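Suche Suchbegriff eingeben Los

Werkstattbuch Papierrestaurierung, November, Eintrag Samstag

Angefangen kurz nach acht. Heute nur der Wasserschaden aus dem Bestand Goltine, also die Kontorbücher und die losen Lagen dazu. Kiste 5 war seit gestern aufgetaut, Kiste 6 bleibt bis nächste Woche im Gefrierschrank.

Stand der Raumluft beim Aufschließen in Ordnung, im Lauf des Vormittags etwas gestiegen. Fenster zu, Entfeuchter auf kleiner Stufe. Der Schlauch am Entfeuchter sitzt wieder locker, ich habe ihn mit einer Schelle festgesetzt. Hält vorerst.

Kontorbuch mit der Signatur 1266: Ledereinband am Rücken gebrochen, hinterer Deckel lose. Buchblock im unteren Drittel gewellt, Tintenränder nur auf den ersten Lagen. Eisengallustinte, mit Teststreifen an zwei Stellen geprüft, beide positiv für freie Eisen(II)-Ionen. Kein wässriges Verfahren, solange das nicht geklärt ist. Trocken gereinigt mit Latexschwamm, vom Falz nach außen. Auf Blatt 33 Schimmel, inaktiv, pudrig, grau. Mit Sauger und weichem Pinsel abgenommen, Blatt danach zwischen Löschkarton eingelegt.

Handschuhe bei allem aus Goltine, auch bei den Blättern, die sauber aussehen. Gestern lagen drei davon ohne Zwischenlage auf dem Regal, das bitte nicht mehr machen.
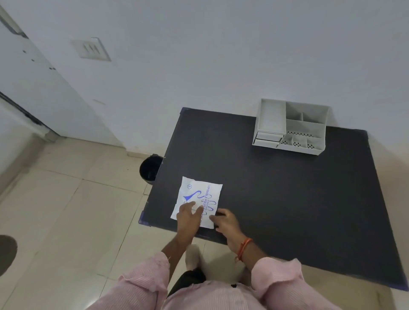

Melnychuk meint dazu, bei den unauffälligen Lagen reichten saubere, trockene Hände, man spüre die Blattkanten besser und reiße weniger ein. Für den Bestand der Kirchenbücher würde ich das unterschreiben. Bei Goltine sind die Kisten nach dem Schaden durcheinander gepackt worden, befallene und unbefallene Lagen liegen direkt aufeinander. Wir bleiben bei Handschuhen, bis alle Kisten durchgesehen sind. Danach kann man neu reden.

Methylcellulose angesetzt, zweiprozentig, über Nacht quellen lassen. Der alte Ansatz im Kühlschrank war flockig, weggeschüttet. Weizenstärkekleister noch für zwei Tage da. Japanpapier: dünne Qualität geht zur Neige, die mittlere reicht. Nachbestellung bei Farska ist raus, Liefertermin offen. Den Löschkarton von Didix nicht mehr nehmen, der fusselt an der Schnittkante, und die Fasern bleiben im Falz hängen. Den Rest verwenden wir als Unterlage beim Kleistern.

Nachmittags Risse geschlossen an den losen Lagen, erst die Kopfkanten, dann die Ecken. Die langen Risse mit gerissenen Streifen, Faserrichtung parallel zum Riss. Bei zwei Blättern ist die Tinte so brüchig, dass ich sie ohne Klebstoff in eine Mappe gelegt und markiert habe. Die gehen als Erstes in die Besprechung.

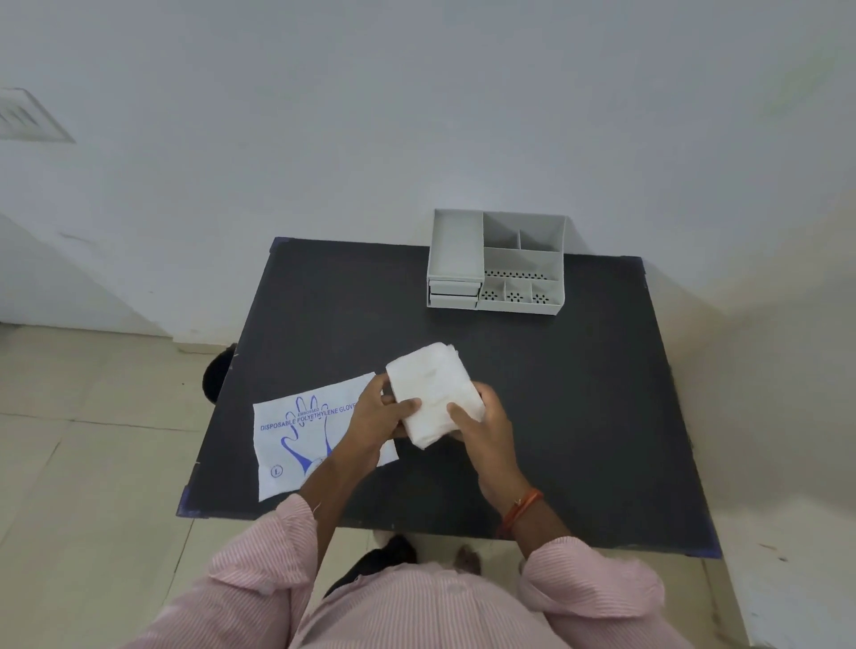
Pressen und Beschweren hat bei den gewellten Lagen bisher wenig gebracht. Nach dem Ausspannen liegt der Buchblock eine Stunde glatt und zieht dann am Schnitt wieder hoch. Vermutlich war die Restfeuchte im Falz noch zu hoch, ich gehe also auf längere Zeiten und kleinere Gewichte. Zum Abpolstern unter dem Brett taugt ein gefalteter weißer Stapel wie auf dem Foto, mit so weichen, fransigen Kanten aber nur, wenn Polyestervlies dazwischenliegt. Ohne Vlies hängen die Fasern an der Tinte fest. Löschkarton wechseln am ersten Tag morgens, mittags und abends, danach täglich. Zettel mit Uhrzeit an die Presse hängen.

Versuch mit Gore-Sandwich an einem unbeschriebenen Vorsatzblatt: vierzig Minuten, danach geschmeidig genug zum Planlegen. An beschriebenen Blättern erst nach einem Test am Rand und nur mit kürzerer Zeit.

Offen für nächste Woche:
Kiste 6 auftauen, vorher Platz im Trockenregal schaffen
Einband 1266, Rücken heben oder neu hinterkleben, noch nicht entschieden
Teststreifen nachbestellen
Filter am Sauger tauschen
Schadensprotokoll Kiste 5 abtippen, die Handschrift auf der zweiten Seite ist meine und kaum zu lesen

Entfeuchter geleert, Presse belegt bis Montag früh, bitte nicht öffnen.

Kontakt | Impressum | © Werkstattbuch Papierrestaurierung | Nach oben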